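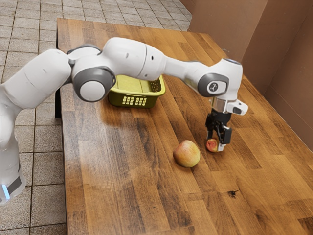
*Two apples and a basket in the Clisitz sim, arm over the smaller one.*

**Planner update, August**

Quick one this month, everyone's heads down on the release.

Big news first – the new grasp planner is in. Merged, tagged, on by default in Clisitz. The old one is still there behind a flag if you need it, but please don't start anything new on it. It goes away after the next release.

What changed: the old planner picked a grasp, then asked for a path, then gave up if the path was bad. New one scores both together. Fewer weird elbow poses, and a lot fewer plans that clip the basket rim on the way over. Ran the full apple set overnight, 2369 episodes. 841 of those used to fail at planning. Now it's 18, and most of those are the same bug (apple right up against the cardboard wall, fingers have no room to open). Ticket's open.

Small fruit still a pain. The pose estimate is fine from the wrist camera until the fingers get close, then it jumps. Workaround for now – freeze the pose for the last bit of the approach. Ugly but it works in sim. Proper fix needs the tracker from Akpalu, and thats not ready.

Also in:

- Planning timeout is now 300 ms, was unlimited. If your scripts relied on it thinking forever, set it yourself in the config
- Randomized table textures and lighting. Shiny wood was throwing off depth, should be beter now
- Basket collision mesh redone, walls only, no more invisible lid (sorry to the folks who lost an afternoon to that one)
- Replay viewer scrubs backwards. Finally

Not in: bin-to-bin moves, anything with two arms. Asked for a lot, we know. After the release.

Ustbridge site – please hold off updating until the Bisness driver patch lands. The new planner sends denser waypoints and the current driver drops some. Sim doesn't care, real arm does. Will post in the channel when it's safe.

Bug reports with a seed and a replay file get looked at first. Without a seed we mostly can't reproduce it.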